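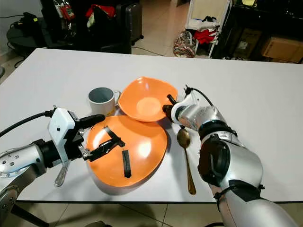

A Place at the Table: choosing and laying a breakfast setting for Purkunden House

Project report, Design for Everyday Life, second year
Nundcombe College
Group: Shuk-fan Kao, Sumathi Annamalai, Jagadeesh Bhat
Tutor: Ülle Koppel

1. What we wanted to do

Purkunden House is the student residence across the road from our studio, and its breakfast room has had the same mix of odd plates for as long as any of us has lived there. When the house manager, Chi-keung Wan, told us he had a small budget to replace them, we asked if we could make the choice our second-year project. He said yes straight away, and we were thrilled!

Our question was simple. What does one person need in front of them at breakfast, and how should it be laid out so that it looks cheerful and is easy to use when you are half asleep? We decided early on to keep to a plate, a bowl, a mug and a spoon. Knives and forks stay in the tray by the toaster, where people already go to look for them.

2. Asking people

We put a short paper questionnaire by the door of the breakfast room during October and got 122 back, which was far more than we had hoped for. Most people eat cereal or porridge. A good number have toast as well, and they told us (in some cases at great length) that they hate balancing toast on the edge of a bowl. So the plate had to be there even for the porridge eaters.

The question about colour gave us the liveliest answers. We had expected people to ask for plain white, and quite a few did, but "something bright", "not grey please" and "a colour that wakes me up" came up again and again. One person drew us a sun. It is pinned above Sumathi's desk.

The other thing we learned was how much people care about their mug. Several asked us not to touch the mugs at all.

3. Choosing the pieces

We borrowed three sets to compare. The first, Flerkine, was a pale blue with a flat rim. It stacked beautifully and felt solid, but on the white table it looked rather cold, and the bowl was too shallow for milk. The second was a speckled cream set that all three of us liked in the shop and none of us liked by the end of the first morning.

The third was the orange one. The plate is shallow, with a softly squared rim that has a slight wave to it, and the bowl has the same shape of rim but is deeper. Both are glossy. We loved them at once. The squared shape gives the toast somewhere to sit, and the wave stops the corners from looking stern. Jagadeesh was worried that a glossy surface would show every knife mark, so we have put that down as something to check after a term of real use.

For the mug we stayed with white. We tried an orange mug next to the orange bowl and it was simply too much before nine o'clock. A white mug gives the eye a rest, and it also meant that people with a favourite white mug could carry on using it. The spoon is gold-coloured with a long, slim handle. Shuk-fan found it, and at first the rest of us thought it was too fancy for a student breakfast. Then we laid it beside the plate and changed our minds completely - it picks up the warmth of the orange in a way that a silver-coloured one didn't.

4. Laying it out

This was the part we enjoyed most. We worked in the Hsieh Room, on the big white table, which is a good match for the white tops in the breakfast room. We gave each place a width of 60 cm, marked with masking tape for the early trials, and moved things about until we were happy.

Layout A had the bowl on top of the plate. It looks neat and saves space, but you have to lift the bowl off before you can use the plate, and then you need somewhere to put it. In our trials people put it down wherever there was a gap, usually in front of a neighbour.

Layout B had the plate and bowl side by side with the mug at the far right. It was comfortable, but it took up the whole width and elbows became a problem.

Layout C is the one we chose. The plate goes nearest the person, the bowl just behind it, the mug to the left of the bowl, and the spoon to the right of the plate with its handle towards the near edge of the table. Bowl and plate can sit close together, so the whole group takes up very little room. The mug on the left surprised our tutor, who asked us to defend it. Our reasoning was that the right hand is busy with the spoon for most right-handed people, and a mug kept on the other side gets knocked less. We turned the handle to the right, towards the bowl, so that it doesn't stick out into the next place. Left-handed residents swap the mug and spoon over, and Sumathi, who is left-handed, was very firm that this should be written on the card in the cutlery drawer. It now is.

5. Trying it for real

We laid Layout C in one half of the breakfast room and left the other half as it was. Over the trial period 533 breakfasts were eaten at our half. We didn't want to stand over people with clipboards at half past seven, so we mostly sat and ate with them and wrote notes afterwards.

The bright half filled up first on most mornings. We were so pleased about this, although Ülle pointed out that it is also the half nearer the window, and she is right that we should have swapped the sides over midway. Laying the whole half took two of us 20 minutes, and it got easier when we put the plates down first and did everything else in order after that.

Spilt milk was still spilt milk. Nothing in our layout changed that.

People did move things. The bowl was nearly always pulled forward on to the plate once the toast was gone, so it ended up as Layout A after all, only later in the meal. Shuk-fan would like to draw this as a sequence for the final exhibition, with the setting at the start, in the middle and at the end of a breakfast.

6. What we would do differently

We should have asked about washing up much sooner. The kitchen team had useful views on how the squared plates sit in the racks, and we only heard them in the last week. We would also test more spoons, as we stopped looking as soon as we found one we loved.

Chi-keung has asked us for a full order list for the other half of the room by the end of term. Jagadeesh is working on it now, with a few spare bowls added in case of breakages.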